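Progress report: tool-handling cell, Hedier workshop
Period covered: June to August
Prepared by Chelsea Bramwell for Siu-fong Yip, Tarar

Summary

The cell is running again after the gripper fault in June and has been in daily use since the middle of July. The arm has new finger pads, the wrist cable has been replaced and the camera has been recalibrated. Two items remain open: the spare gripper, still on order from Araya, and the written maintenance procedure, which is in draft. Spending is within the amount agreed for the period.

Repairs to the gripper

At the end of the last period we reported that the fingers were not closing evenly. Kedir Gebru took the gripper off the arm in the first week of June and found that the guide on one side had worn. He fitted a new guide and set both fingers against a gauge block. The worn part has been kept in case Araya want to see it.

The pads were changed at the same time. The old ones had gone hard and let go of polished tools if the arm moved quickly. The replacements are a softer grade. They will wear sooner, and we have bought enough to last until the end of the grant.

The wrist cable was not on the original list of work. It failed a week after the gripper went back on, and the camera picture dropped out whenever the last joint turned past its halfway point. Lwazi Coetzee traced the break to the clip nearest the flange, where the cable had been pulled tight. The new cable has a longer loop and the clip has been moved back. We lost four working days to this.

Calibration and test picks

With the gripper and cable done, Lwazi recalibrated the wrist camera and we went back to the standard test. The arm picks hand tools from the worktop and puts them down in a marked area. We use spanners and an adjustable wrench because their weight is mostly at one end and a poor grip shows up at once.
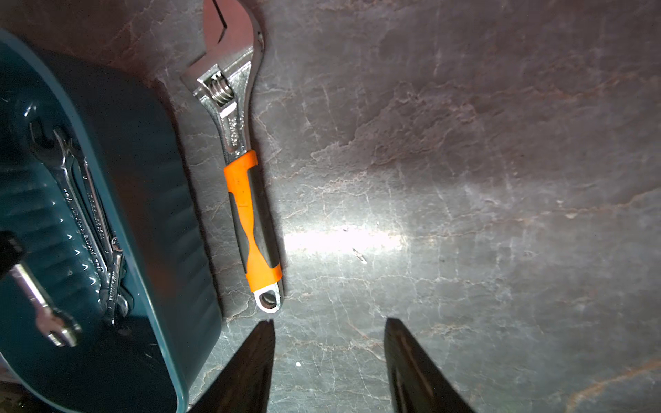 The first full run after the repair was 100 picks, and 81 were completed without help. Before the fault we were getting 53 on the same test. Most of the failures were on the smaller spanners, where the fingers came down slightly to one side and pushed the tool along the surface. A few were caused by glare on chrome, which the camera software read as the edge of the tool. Wajid Satti has since moved the lamp over the bench and lowered the exposure. The test has not yet been repeated in full with the new lighting, so we are not claiming an improvement from it.

Routine care

Until this year the cell was looked after when something went wrong. We now have a short daily check and a longer monthly one. In the daily check, whoever starts the cell wipes the fingers and camera window, opens and closes the gripper fully, and looks at the cable loop with the wrist turned both ways. The monthly check adds the mounting bolts, the finger alignment and a test of the emergency stop.

The daily check was missed on several mornings in July, mainly when the early shift was short. Wajid has put the sheet next to the start panel and it has been filled in every day in August so far. The results are copied into Wireo, our maintenance log, by the end of each shift.

Open items

Spare gripper. Ordered from Araya in June. The delivery date has moved 2 times and we have asked for a firm one. Until it arrives, another gripper fault would stop the cell.

Maintenance procedure. Kedir has written the sections on pads and finger alignment. The camera section is waiting for the final lamp position to be agreed.

Small spanners. Lwazi wants to try a slower approach over the last part of the movement. It would add a little time to each pick, and we would like your view on whether that is acceptable before we change the standard test - the speed target in the grant agreement was set with larger tools in mind.

Plans for next period

We will repeat the full test under the new lighting, finish the procedure and train one more person on changing the pads. At present only Kedir and Lwazi can do it. If the spare gripper arrives in time, it will be fitted and run for a week so that both units have a calibration record.

No change to the budget is requested.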